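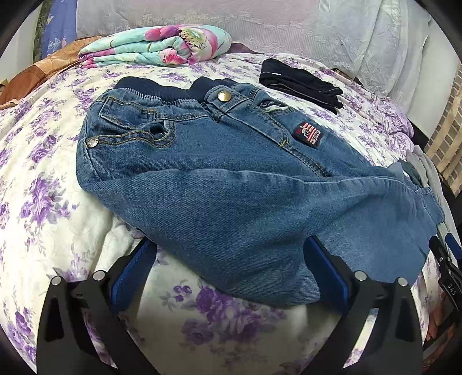

Jamais de la vie, disait ma belle-sœur, jamais une machine ne saura plier le linge d'une famille, et je te parle d'une vraie famille, avec des chaussettes dépareillées et des housses de couette qui avalent tout le reste.

Janvier -- Par la conteuse du palier

Elle disait cela la bouche pleine d'épingles, debout dans ma cuisine, pendant qu'elle raccourcissait un rideau, et moi je hochais la tête parce qu'on ne contredit pas une femme qui tient des ciseaux. Il faut dire qu'elle avait passé deux ans chez Oltmanns, la grande blanchisserie derrière la gare, du temps où l'on y repassait encore les nappes des restaurants à quatre mains, et qu'elle en avait gardé des poignets solides et des avis définitifs. Chez Oltmanns, les draps passaient déjà dans une plieuse longue comme un autobus. Les draps, oui, elle le reconnaissait volontiers. Un drap, c'est un rectangle, un drap n'a pas de jambes, n'importe quel rouleau vient à bout d'un drap !

Or moi, cet hiver-là, j'avais accepté une chose dont je ne lui avais encore rien dit. La maison Bumudetti cherchait des foyers ordinaires pour essayer son Zireo, une machine à plier et à ranger, et j'avais répondu à l'annonce un soir de grande lessive, dans cet état de fatigue où l'on signerait n'importe quoi pour ne plus voir la corbeille. On me donnait 530 euros pour la peine. J'avais déjà décidé de les mettre dans la chaudière, qui toussait depuis la Toussaint.

La première semaine, nous nous sommes observés, le Zireo et moi. Il avait ses deux bras, ses pinces, et une façon d'attendre au bord du lit qui me rappelait les enfants qu'on envoie chez une tante inconnue. Je lui ai donné des torchons. Il les a pliés très convenablement, avec une lenteur de notaire, et j'ai eu le temps d'éplucher les pommes de terre, de les cuire, et même de les manger. Ensuite je lui ai confié les serviettes de toilette, et j'ai trouvé la pile si droite que j'en ai parlé à la boulangère.

Enhardie, je suis passée aux jeans.

Ah, les jeans. Je n'avais jamais pensé à un jean avant cet hiver, j'en avais plié toute ma vie en regardant ailleurs. Celui que j'ai étalé sur le drap aux roses violettes avait un bouton doré tout rond et une ceinture en tricot bleu marine, de ces ceintures élastiques si commodes à porter, et qui faisait des bosses. Vous appuyez sur une bosse, elle ressort plus loin. La main sait cela. La main passe dessus sans y penser, elle lisse, elle rattrape, elle rabat une jambe sur l'autre et l'affaire est faite. Le Zireo, lui, prenait la chose au sérieux. Il saisissait le bord de la jambe, la soulevait, s'arrêtait. La toile retombait en rond. Il recommençait un peu plus à gauche. Je me suis surprise à lui parler -- doucement, mon grand, prends plus large -- du ton que j'avais autrefois pour les lacets.

Il y a mis la moitié de l'après-midi. À la fin, le jean ressemblait à un chausson aux pommes, un peu ouvert d'un côté, mais il tenait tout seul, et je l'ai posé sur la commode sans le refaire. C'était peut-être une bêtise. Je n'ai pas eu le cœur.

Ma belle-sœur est venue le jeudi pour le rideau, et bien sûr elle est allée droit à la chambre, et bien sûr elle a vu la machine avant que j'aie trouvé comment lui annoncer. Elle n'a rien dit. Elle a retiré son manteau, elle s'est assise sur la chaise de paille, elle a croisé les bras et elle a regardé. Je suis allée faire du café pour ne pas assister à cela.

Quand je suis revenue avec le plateau, elle avait rapproché sa chaise.

-- Il attrape trop bas, m'a-t-elle dit. Et puis il ne vide pas l'air. Regarde, il faut vider l'air d'abord.

Elle s'est levée, elle a passé le plat de la main sur la toile, de la taille vers l'ourlet, une seule fois, lentement, comme on montre à une apprentie. Elle m'a demandé si la chose l'avait vue faire. J'ai répondu que je n'en savais rien, que la notice parlait d'apprentissage mais que la notice parlait de tant de choses. Alors elle a recommencé, pour le cas où.

Nous avons bu le café froid. Elle m'a raconté qu'au Flurgate, le grand magasin où sa voisine de palier tient le rayon des enfants, on avait essayé aussi une machine, l'an passé, pour remettre les pulls en pile après le passage des clients. Elle s'en tirait bien le matin, tant que personne n'entrait. Dès que les gens arrivaient et retournaient tout pour trouver leur taille, la pauvre ne savait plus par quel pull commencer. On l'avait reléguée à la réserve, où elle compte les cartons, et il paraît qu'elle y est excellente : 1 752 cartons à l'inventaire, pas une erreur, alors que les années d'avant on recomptait jusqu'à minuit.

-- Chacun son métier, ai-je dit.

-- Mais je ne dis pas qu'elle est sotte, a répondu ma belle-sœur, un peu vexée. Je dis qu'elle est jeune.

Depuis, elle vient plus souvent. Elle prétend que c'est pour mes ourlets, et il est vrai que j'ai beaucoup d'ourlets, j'en trouve toujours un de plus quand elle téléphone. Elle apporte son propre linge dans un cabas, des chemises surtout, parce qu'elle estime qu'on ne juge personne sans lui avoir donné une chemise. Les chemises, pour le moment, c'est une catastrophe. Les manches surtout. La semaine dernière il en a plié une avec l'oreiller dedans, et nous avons tellement ri qu'il a fallu ouvrir la fenêtre.

Le monsieur de Bumudetti doit passer reprendre la machine à la fin du mois. Il m'a demandé au téléphone si, à mon avis, elle pouvait remplacer une personne pour les travaux de la maison. J'ai dit que pour les torchons, oui, sans hésiter, et que pour le reste il faudrait qu'il parle à ma belle-sœur, en prévoyant son après-midi.

Elle a déjà préparé une liste. Elle voudrait qu'on la lui laisse jusqu'à Pâques.

Ce site utilise des cookies pour mesurer son audience. En poursuivant votre lecture, vous en acceptez l'usage. Accepter -- Refuser -- En savoir plus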